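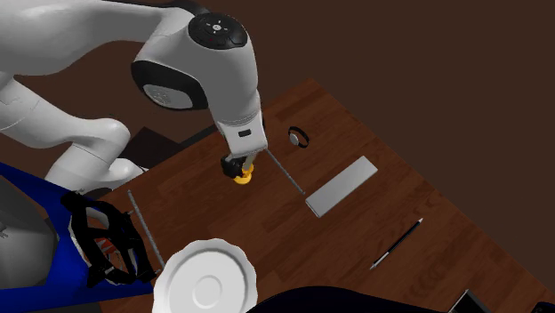

Simulated table scene used for the grasp discussion, arm over the yellow-orange object, watch and plate also on the table.

Minutes of the software meeting, 11th January

Present: Nathalie Stevens (chair), Joris Groen, Jarrah Tamihana, Nele Van Acker (minutes)
Apologies: Sem Schouten

1. Minutes of the last meeting
Agreed with one correction. The item on log storage should have said Lambrechts, not Onley.

2. Planner
Joris has moved the tabletop scenes to the new version of Furumum. He ran 400 planning requests overnight and 22 came back with no path. Most of the failures have the goal close to the plate. The planner treats the plate as a solid box up to the height of its rim, with a margin on top, and then has no room for the fingers. Jarrah asked for the margin to be set per object. Joris would sooner fix the collision shape first and see what is left. Agreed to do the shape first.
The thin rods are a separate problem. At the present grid size they sometimes drop out of the collision map altogether. Joris to try a finer grid near the table surface only, as planning time is already too long with the finer grid everywhere.
Action: Joris

3. Perception
Jarrah reported on object poses. The yellow-orange object is found reliably from the side view but the estimate jumps when the gripper comes over the top of it. He proposes holding the last good pose once the hand is within a set distance. Nathalie was against this if the object can be nudged during the approach. After some discussion it was agreed to hold the pose but stop the approach if the finger contact signal comes early.
The pen and the grey block lie at nearly the same angle and the segmentation joined them in 9 of the test runs. Jarrah thinks this is the depth smoothing. He will turn it off and run the same seeds again.
Action: Jarrah

4. Controller
Nathalie has merged the new speed limits for the last part of the descent. Nele asked whether the old settings file still loads. It does, but it gives a warning and falls back to the slow defaults. The warning text is to say which value is missing.
Joint limits in the simulator and in the controller still differ for the wrist. Sem has the figures and was not present, so this was carried over.
Action: Nathalie (warning text), Sem (wrist limits)

5. Tooling
The Hikton viewer now opens a recorded run at a given time step. Nele showed it on one of the table scenes. Replay is fine but scrubbing backwards loses the planned path. Known fault, on her list.
Scene files are to be named by seed from now on - no more initials. Old files can stay as they are until April.
Action: Nele

6. Any other business
Joris asked for a second build machine. Nathalie will ask, but made no promise on timing.

Next meeting: same room, Sem to chair.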